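# Bimwood Lift-Lid Accessory Box, Silver

A plain rectangular box for the small things that collect on a dresser: hair ties, clips, bracelets, pins, loose earrings. The outside is silver and the inside is pale, so dark items are easy to find.

## Details

- Item number: 159
- Finish: silver outside, pale inside
- Lid: attached, opens fully
- Weight: 37 ounces in the carton
- Packed: 2 to a carton
- Maker: Bimwood
- Sold by: Prustureo Home Goods

## Use

The box has one open compartment with no dividers. Customers who want sections usually add the Zokeo insert tray, sold separately. The tray drops in and lifts out without tools. It takes up almost half the depth, so measure bulky claw clips before ordering one.

Keep the box on a flat surface, away from sinks and radiators. It is not meant for stacking.

## Care

Wipe the outside with a soft, dry cloth. For fingerprints, dampen the cloth with plain water and dry the surface right away. Do not use glass cleaner or metal polish. The lining can be brushed with a clean makeup brush. Hair spray leaves a film on the lid, so close the box before spraying.

## Shipping and returns

Orders placed before noon leave our warehouse the same day. Unused boxes can be returned in the original carton. Marwan Tannous handles returns and will email a label. If the hinge arrives bent, send him one photo of the hinge and one of the carton.

## Stock

We have sold 2,351 of these since the first shipment. The next delivery is due in July. The white version made by Hsu has been discontinued and will not be restocked.

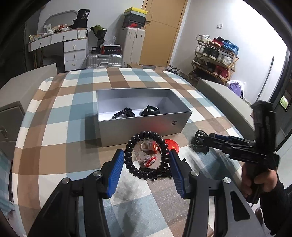
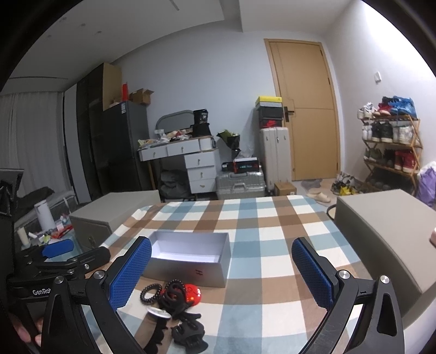

*Reading time: 2 minutes*

Page text by Osaze Edet. For orders of ten cartons or more, write to the trade desk before you check out and ask for the carton price. Trade orders ship on a separate schedule and cannot be combined with insert trays. Gift wrap is available on single boxes only.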